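History of Vollolitz - Upland territory between the Herneo range on the N and the Drikia river on the S. It has few natural harbours and little flat land, and its towns grew up along the trade road that crosses it from east to west.
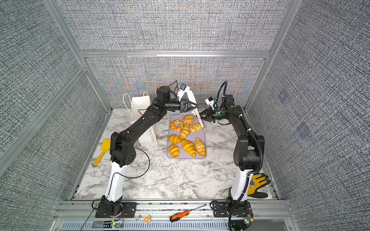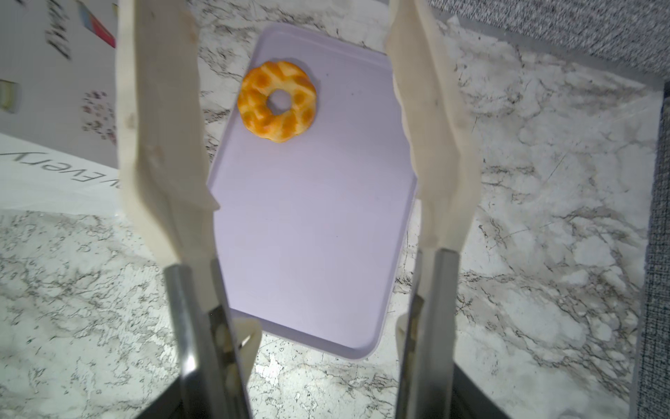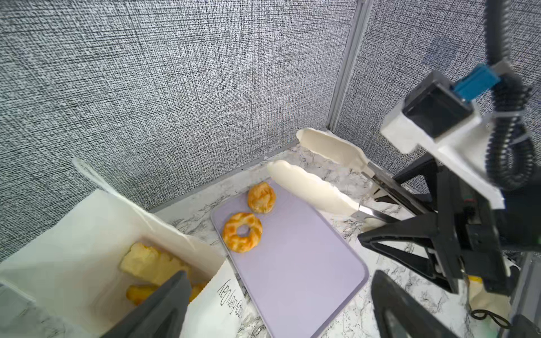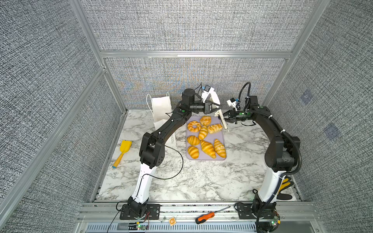

Lavender tray on a marble-patterned surface (third picture, with two pastries)

The earliest known settlers were herders who came down from the Herneo passes. They were later joined by river people from Drikia, and for 250 years the two groups kept separate courts and markets. The port of Garcia, the only one of any size, paid taxes to both.

A single council was formed in 1930 with 76 seats, 2 of them kept for Garcia. Its first leader, Deming Xue, built the mountain road and made the river dialect the language of schools. Herder families opposed the change - many still use their own speech at home. Under Laurinda Mota, who followed him, both languages were given equal standing. The council meets each August.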